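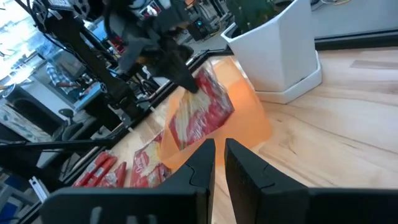 A snack packet above an orange plastic sheet or tray.

Busisiwe Tshabalala took the room above the bakery in Jidthorpe because it was 170 a month and the landlord didn't ask for a reference. She moved in at the end of March with two bags and a kettle.

The man across the landing was called Corrado Ruggiero. He had driven the number 32 bus until his eyes went, and he still got up at four. She heard his door, then the stairs, then nothing until the ovens started below.

For the first week they only nodded. In the second week he knocked and held out a letter.

"Would you read me this," he said. "The print's too small."

It was from a firm called Boateng, solicitors, in Prukitz. His sister had died in the winter and left him her share of a boat. The other share belonged to a Vasilis Kovačević, who wished to buy him out for 1,000.

"Is it a good boat?" Busisiwe asked.

"It was in 1,000 pieces when I last saw it," he said. "She must have put it together."

He asked her to read the letter again, more slowly. Then he folded it and went back across the landing. She could smell his coffee through the wall.

He knocked again the next evening. He had bought biscuits, the dear ones, and put them on her table without mentioning them.

"I didn't go to the funeral," he said. "We'd argued. It was over our mother's flat, and then it was over who'd started it."

Busisiwe put the kettle on. She had a brother in Clotolau she hadn't rung since he married, and she didn't bring him up.

"You could go and look at it before you sign," she said.

"I can't see it."

"You can stand on it, can't you?"

He ate a biscuit and thought about this. Down in the street someone was pulling the shutter across, and it stuck halfway, as it always did.

They went on the early train. Kovačević met them at the harbour, a big man in a wet coat, and helped Corrado over the rail by the elbow. Corrado walked the length of the deck with one hand out. At the wheel he stopped and felt along the wood until he found the place where his sister had cut her initials, and under them, smaller, his.

"Tell him no," he said to Busisiwe, though Kovačević was standing right beside him.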